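In Defense of the Squashy Banana

I have strong feelings about play food, and I know how that sounds. But hear me out! I grew up with the hard hollow plastic kind, the kind that hurt like crazy when you stepped on a carrot in your socks, and for years I figured that was just what play food was. Then my friend Luminița Pop handed down her daughter's old set when we moved, and right on top of the bag was a banana made of cloth. I've been preaching about it ever since.

My case goes like this. Kids squeeze things. They squeeze them, sit on them, sleep on them and throw them at the dog, and a fabric banana takes all of that without a complaint. Ours has been through the wash more times than some of my sweaters (cold water, pillowcase, knot at the top) and it still gets served for dinner every night.

My brother-in-law Bogdan thinks I'm nuts. He says soft food doesn't stack and doesn't make a good noise when it hits the pan, and okay, fine, I'll give him the noise. He also spent 110 dollars on a Pirngate market stall with a working scale – a working scale! – and his boys use it as a goal.

What I really care about is the silliness, though. A banana that's already half peeled is a joke a two-year-old gets right away. And the little details do so much. Somebody decided this fruit needed a sticker, same as at the store, and I'd like to shake that person's hand.

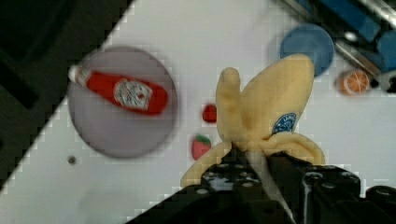 Half-peeled banana, blue sticker and all, with the strawberry and the ketchup close by.

I'm no purist, by the way. Mix it up! Let the ketchup go on the plate lying down, let it go on the strawberry if that's what the chef wants. My daughter charges me 327 dollars for that meal and I pay up.

So if you're buying for a toddler this April, skip the giant kitchen and get some fruit they can squish. Bogdan can keep his scale.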